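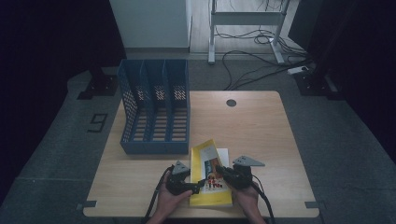
**Lavanya Nambiar**
Payroll clerk, bus passenger, keeper of this blog

Quick one because I've got to be out of the door by half seven and there is washing still in the machine.

So they've changed the 14. Again. If you don't live in Prurnarbridge this will mean nothing to you, sorry, come back next week for the marmalade post. If you do live here you'll already know because you'll have stood at the bottom of Carurar Road on Thursday looking at a timetable with a bin bag taped over it.

New route misses out the health centre altogether. Goes round the back of the Frade estate, up past the school, then down to the station by the long way. Adds 9 minutes to my morning. Going home it's worse, the driver has to wait at the top for the other one to come through where the road's narrow. Usha Amin timed it and got 23 from the station to the church. You could walk it. I have walked it, in August, in sandals, and would not again.

Went to the drop-in at the library. Expected four people and a plate of biscuits. It was packed, standing at the back, pushchairs, somebody's dog. Venkatesh Subramaniam had brought his petition, which has over 1,000 names on it now, and he read out the bit about hospital appointments very slowly so the man from the bus company could write it down. He did write it down, to be fair to him. Then he said "service resilience" and you could feel the whole room go.

Things I wanted to say and didn't, as usual:

- the old stop had a shelter. The new one has a pole
- evening buses. What evening buses
- if the 7.52 is going to leave at 7.49 then call it the 7.49
- my mum can't do that hill and she's not the only one

Lavanya Panicker (yes two of us, yes the post gets mixed up) said all of it for me and better, especally the hill.

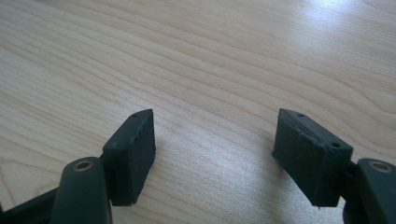 *Table top, light catching the corner.*

Anyway what happens next. Comments are open till the end of the month. There's a form online but it logs you out if you stop to think, so do it on paper, the library has a stack by the returns trolley. Put your actual journeys on it. Where you get on, what time, where you're going. Keerthana Chettiar used to work in the council planning office and she says one form with a real appointment on it gets read, ten that say "disgraceful" go in a pile.

Mine says: station, five mornings, and Mum to the health centre every other week. Took me a whole evening as I kept writing too much and running out of box.

Also does anyone know if the Muvholm minibus still takes people who aren't members? The number on their leaflet just rings. Leave a comment if so, or catch me at teh stop. The pole, I mean.

Right. Washing.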